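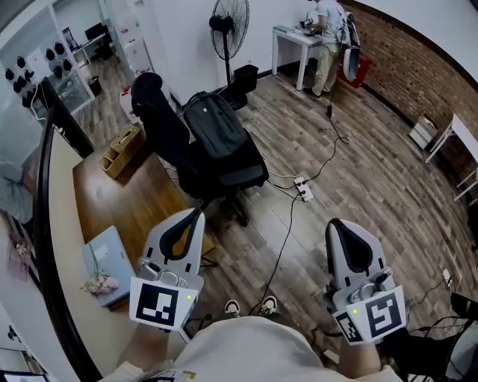 How Do You Teach a Robot to Pick Up a Sock?

Hi! I'm Zaid Masri, and my job is showing robots how to do stuff. Kids ask me all the time if that means I type a lot of computer code. Sometimes! But most days I teach with my hands, kind of like when someone showed you how to tie your shoes.

Think about that for a second. Did anybody hand you a big list of rules for shoelaces? "Move your left thumb a tiny bit, then squeeze, then turn your wrist"? Probably not. They did it slowly in front of you, then you tried, and you made a giant knot, and then you tried again. Robots can learn a little like that too.

Borrowing the robot's hand

A lot of robots don't have fingers like ours. They have a gripper, which is a hand with two fingers that open and close (like a lobster claw, but softer and much less grumpy). Our trick is to take the gripper off the robot idea completely and give it to a person. I hold one in each hand, squeeze the trigger, and the fingers pinch together. Let go, and they open up again.

So when I pick up a sock, I'm doing it with the same kind of hand the robot will use. No thumbs allowed! It's harder than it sounds. Try picking up a sock with two wooden spoons and you'll see what I mean.

See the black-and-white squares on the grippers? Those are called markers. They look like tiny mazes, and a computer is really good at spotting them in a picture. When it sees a marker, it can work out where the gripper is and which way it's tilted. You and I can just look at a hand and know. A computer likes a nice clear pattern.

What the gripper sees

There's a camera on the gripper too, so we get to look at the room the way a robot hand would. I love this part — everything looks so funny from there! The two fingers are huge and the people are small.

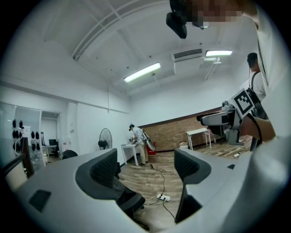

A gripper's view of the room, with the two dark finger pads up close and another gripper on the right.

The wide view helps a lot. If the camera could only see a sock, the robot wouldn't know about the table the sock is sitting on, and it might bonk right into it. Bonking is bad.

Again, again, again!

One sock isn't enough, though. If I only showed the robot one blue sock in one spot, it might get totally confused by a red sock in a different spot. So I do it over and over. For our sock project, which we named Flillier, I did 25 tries before lunch and then 60 more in the afternoon. When the whole team added ours together we had 2,076. That's a lot of socks!

Some tries go wrong. I drop things. I once folded a sock around my own gripper and got stuck. We mark those ones so the computer knows they're oopsies.

Another way: remote control

You can also sit at a table and drive a real robot arm from far away, a bit like a video game. We call that teleoperation (tell-ee-op-er-AY-shun). It's slower for me, but I get to watch the robot's own arm move, so I find out right away if it can't reach something.

Try it at home

Grab two wooden spoons, a sock and a bowl. Ask a friend to watch while you move the sock into the bowl using only the spoons. Then trade places and see if your friend does it the same way you did. Mine never do!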